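Against the Clean Pantry

My sister-in-law came to stay in March and, while I was out buying milk, she organized my kitchen cupboards. I don't hold it against her. She had read a book. When I got back, everything I cook with was in matching jars with matching lids, and every label, box and wrapper I owned was in a bag by the back door.

I went through the bag that night like a raccoon.

What I was looking for was the back of the lentils. The lentils I buy come from a small importer called Baloyi, and on the back of the bag, in type meant for ants, there is a method for cooking them that I have followed for 11 years. I had never copied it down. Why would I? It was on the lentils.

I have been thinking since then about how many of us now keep our food in a kind of witness protection. The flour has been given a new home and a new identity. So has the rice. You can visit houses in which you could not say, with a gun to your head, whether you were about to put baking soda or powdered sugar on a pancake, and the owners of these houses are very proud and will show you the pantry before they show you the baby.

My case is a modest one. I think the packet should stay. I think the packet is, in a lot of kitchens, the most useful piece of writing in the room, and that we are throwing it out because it clashes.

Consider what a packet is for. It has to sell itself from a shelf at a distance, so it shouts. It uses yellow the way a fire engine uses red. It has mascots. It has medals, awarded by bodies you have never heard of at exhibitions held before your grandmother was born. And once you get it home it keeps on shouting, which people find tiresome, but this is also why you can find the thing in the dark, with one hand, while something is catching on the stove.
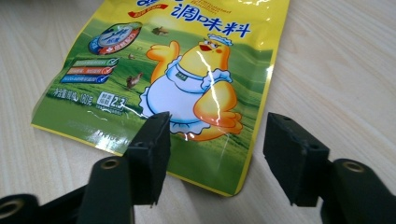 A seasoning packet, making no effort to blend in.

A jar doesn't shout. A jar murmurs. I own, thanks to my sister-in-law, 5 jars of brown powder, and I have to open and sniff them one at a time. Two of them make me sneeze. One is cocoa. I learned that in front of guests.

The argument on the other side, which I have now had made to me at some length, goes like this. Packets are ugly, they slump, they don't close, and they were designed by strangers to influence you. In your own home you should be free of advertising. I have some sympathy with this last part. I would not put a billboard over the bath. But I notice that the same people will pay real money for an old tin with a railroad on it and stand it on the counter as decoration. The railroad tin was advertising too. It has simply been out of work long enough to be charming. Give today's noodle wrapper 60 years and somebody in Vadbridge will be selling it in a frame.

I put this to Marietjie Engelbrecht, who ran the dry goods counter at Jedisholm until it closed and has opinions about most things that come in a sack. She thinks I am being sentimental, and that jars are fine if you are not an idiot and write on them. She does write on them. She writes the name, the month and what she paid, and if she regrets the purchase she writes that too. I have seen a jar of hers that said BARLEY, MAY, NEVER AGAIN.

So I concede the point that a jar can be made to talk. Most people won't do it, though. Most people buy a set of little chalkboard labels, write FLOUR and SUGAR in the curly handwriting they saved up for the occasion, and then lose the chalk.

And even a good label only tells you the name. It won't tell you how long to soak the thing, or how much water it wants, or that it may contain traces of celery, which matters a great deal to one of my nephews. It won't show you what the maker thought the finished dish should look like. I grew up believing that dinner in other houses came with a sprig of parsley and a lit candle, entirely on the strength of soup packets, and while this turned out to be wrong it gave me something to aim for.

There is the matter of language as well. The shop I like best in Odemton stocks things from everywhere, and a good third of my cupboard is in scripts I can't read. People ask how I manage. I manage by color. The blue one with the fish goes in the broth, the green one goes on eggs, and the one with the angry grandmother is used in tiny amounts. Pour those into glass and I have lost the only words I knew.
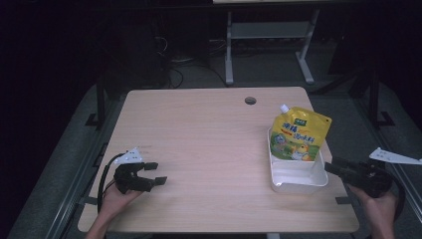 Yellow again, this time with a spout and a screw cap.

Sizwe Naidoo, who lives below me and cooks far better than I do, keeps a shoebox. When a packet is finished he cuts off the panel he wants, flattens it and files it. He says there are 700 in there, and I believe him, having once watched him look for dumplings. He has a biscuit panel from a factory that no longer exists. He has three versions of the same custard instructions, each telling you to use slightly more custard powder than the last, from which you may draw your own conclusions about the custard business.

He doesn't think of it as a collection. It's what he cooks from. The cookbooks are upstairs with me, in good condition, admired by everyone.

I did find the lentil bag, by the way. It was stuck to the inside of a tea carton, and the corner with the soaking time had come off. I have been guessing since. The results have been mixed, and on one occasion audible.

My sister-in-law is coming back in the fall, and has mentioned the spice drawer. I have told her she is welcome to the closets. There are coats in there I would be happy to see decanted.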